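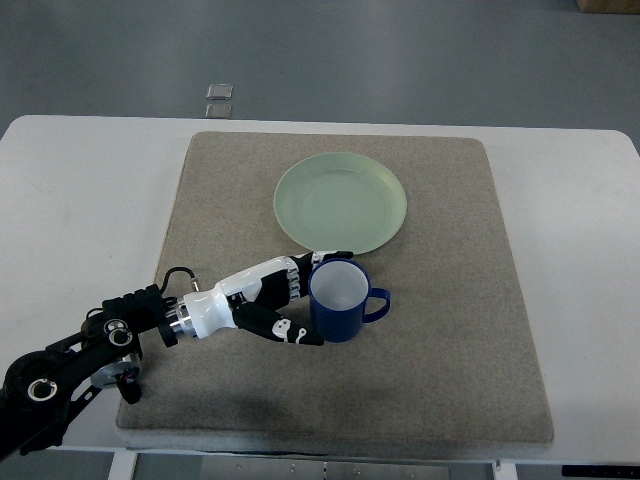

4. Hand set-up and grasp check, table cell

Do section 3 first (arm mounting, power). Applies to the Narkton hand on the Ernano arm, black links. If yours came with the older coupling see the Sekiguchi adapter sheet, different bolts, different order.

Rev. 18/02/2021

4.1 Before you start

Arm in HOLD, speed limit set to 250 mm/s. Leave it there for the whole section.
Mat down flat, rounded corners, no curl at the front edge. White table should show on both sides.
Mug and plate, both empty. Plate goes behind the mug.

CAUTION – keep your own hands off the mat when the arm is out of HOLD. The thumb closes faster than the fingers.

4.2 Coupling and cable

1. Seat the hand on the metal coupling. Turn till it stops.
2. Tighten the clamp bracket screws a bit at a time, alternating. Don't do one side all the way up first, the cuff will sit crooked.
3. Plug in the thin black cable at the top of the cuff. Small silver connector, keyed, goes in one way only.
4. Leave an arch in the cable above the wrist. Not pulled straight! Not zip tied to the bracket either.
5. Jog the wrist slowly both ways. Watch the cable, if it goes tight at either end unplug and give it more slack.

Note: error 606 at power up = connector not fully home. Push it in again, then restart the hand, not the whole cell.

4.3 Side approach

6. Load program 176 in Ultidau.
7. Stand the mug upright near the middle of the mat, handle on the far side from the hand. Teh program doesn't look for the handle so you have to place it right.
8. Step to APPROACH. Hand should come in on its side, open in a C, upper fingers past one side of the mug and the thumb below.
9. Check the fingertips against the plate. They run close to the lower rim. If they touch, slide the plate back, don't re-teach the point.
10. Step to CLOSE. Fingers and thumb should meet the mug at the same time. Mug gets shoved sideways = one side is early, go to 4.4.
11. Step to LIFT, then PLACE, then OPEN. Repeat a few times before you go to auto.

CAUTION – no glass for set-up. No liquid in the mug either, the wrist joint is not sealed.

4.4 If the grip is uneven

Thumb early: add thumb delay in Ultidau, hand page, small steps.
Fingers early: check the mug position first. Usually its that.
Mug slips on lift: wipe the black finger pads with a dry cloth. No alcohol, it hardens them.

4.5 Upkeep

Every 2,000 cycles: recheck clamp screws, look over the cable where it bends, clean the knuckle parts with a soft brush. Crumbs and mat fuzz collect there. Write the cycle count in the cell log, then reset the counter.

Spare cables are listed in section 9.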